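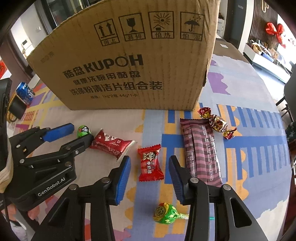

# Pollik - snacks, sweets and the boxes they end up next to

7 min read

Photos and notes on small wrapped things on floors and tables. Candy mostly. Some cans, some cartons, a few toys that got in the way. Put together by Zoi Galanis, labels checked by Davina Strachan. Written fast, sorry, will clean up in the next version.

## What's in it

4,000 photos, 31 sorting sessions, 17 kinds of item. Sessions are one floor or one tabletop each, with things put down, moved, picked up, put in a box or a bowl or left where they were. A session is over when the person says it's over. No script past that.

Folders:

- `floor/` - play mats, rugs, bare tile
- `table/` - kitchen and coffee tables
- `labels/` - one text file per photo
- `wrappers.csv` - the wrapper list, see below
- `notes/` - my session notes, uneven, some are two words long

## The things

Wrapped sweets are the bulk of it. Kinds we use:

- twist wrap (both ends twisted, foil or plastic)
- flat packet (sealed on the edges, small, square or rectangular)
- long wrapper (bars, strips, anything much longer than wide)
- round wrap (ball or disk)
- lollipop
- loose (no wrapper, almost none, they get sticky and we stopped)

Then drink cans, cartons, cups, spoons, crayons, blocks and the rest, full list in `labels/kinds.txt`. Sticks of any sort go under "stick" unless they're attached to a lollipop.

Foil is a color problem. Red and gold foil is both red and gold, so it gets both, main color first. Davina and I disagreed on brown vs. dark red for a whole session and settled it by looking at the thing under the kitchen light. If the label says brown it was brown under the kitchen light.

Cartons are labeled by what they are, a carton, and never by what's in them. The print on the outside tells you what the maker packed. We reuse boxes. A box that says dish tablets could have socks in it by the time you see it.

## Text on wrappers and boxes

Typed as printed, in whatever language it's in. Chinese stays Chinese. No translation in the main label. English goes in the `gloss` column if one of us was sure, and blank if not. Blank is fine, please don't fill it with guesses and send it back to us.

Some glosses people keep asking for:

- 向上 - this way up
- 易碎 - fragile
- 怕热 - keep away from heat
- 怕湿 - keep dry
- 奶糖 - milk candy
- 洗碗 - dishwashing

Handling marks on cartons (arrows, glass, sun, umbrella) get the tag `mark` plus the word under them if there is one. Fine print gets `fine` and no text. We tried reading it. No.

A word split over a fold gets typed only as far as you can see. "Lov" if that's what shows, even when everyone knows.

## How to lay things out

If you want to add sessions, this is how ours go:

1. Clear the mat or table. Leave furniture alone.
2. Carton at the back, standing up, print facing you.
3. Sweets in front of it, spread out. Drop them, don't arrange them. Arranged ones look like a shop.
4. Mix the kinds. At least one twist wrap and one that isn't.
5. Leave in whatever else is lying around. Cans on their side are fine and good.
6. Pick up one at a time. Long wrappers last, they slide.
7. Stop, write two lines of notes, start over.

Play mats are harder than tables. Lots of color under small bright things, and a pink wrapper on a pink block is nearly gone. That's why there are so many mat sessions, it was on purpose. Plain rug sessions are in there too for comparison, but fewer.

Turn lollipops different ways between rounds. First batch they all faced the same way and it shows.

## Labels

One line per thing. Kind, main color, second color, text, where it is (front, middle, back, left, right). Like so:

`twist | red | gold | - | right back`

`can | blue | - | Pepsi | left`

`carton | brown | - | see text file | back`

Hands don't get a line. Neither do walls, doors, switches. If something is half hidden label what you see and put `part` at the end. If you can't tell what it is, write `thing` and a color. There are a lot of things.

Matching wrappers get separate lines, always. Two the same is still two lines. Earlier version merged them and the numbers came out wrong, so don't use the September labels for anything that needs a tally.

## Wrapper list

`wrappers.csv` has 200 rows. One wrapper per row, colors, finish (foil, shiny plastic, paper), text, kind. Names for the two big mixed bags we bought are ours, Prerkitley and Cakska, written on masking tape on the bags so we'd know what came from where. Aliyu is the third bag, smaller, all flat packets. They're not in every session. The `bag` column is blank for anything that came out of a drawer or somebody's coat.

## Known problems

- Some sessions are dim. Evening ones mostly.
- Three-letter color codes in the early label files, full words later. Didn't go back.
- Crushed box corners tagged `dent` in some files and `damage` in others. Same thing. Scuffs have no tag.
- Twist wraps with the ends untwisted get called flat packets now and then. Davina fixed the ones she found.
- Floor sessions lean heavily to mats with blocks and stripes, not much wood floor.
- Sweets got eaten between sessions so the same wrapper may turn up full in one and empty in another. No tag for that - should of been one.
- `notes/` has shopping lists in it. Ignore.

## Good for / not good for

Good for: finding small wrapped things in a mess, sorting by kind or color, reading short printed words on shiny stuff, clutter in general.

Not good for: anything about what's in the food, allergies, sizes, weights, prices. We weighed nothing. Also not for telling brands apart, most wrappers show once or twice and a lot of the print is turned away.

## Changes

27/10/2019 - new color words, merged lines split back out, `gloss` column added, carton rule written down finally

Before that - first labels, no carton rule, everything called "candy"

## Sending fixes

Give the session folder, the line and what you think it should say. One fix per line please. Photos of the wrapper help if you have the same one. Davina takes label fixes, I take everthing else. We go through them in batches so it can be a while.

Use it however you like, keep both our names on it, and say which version you had.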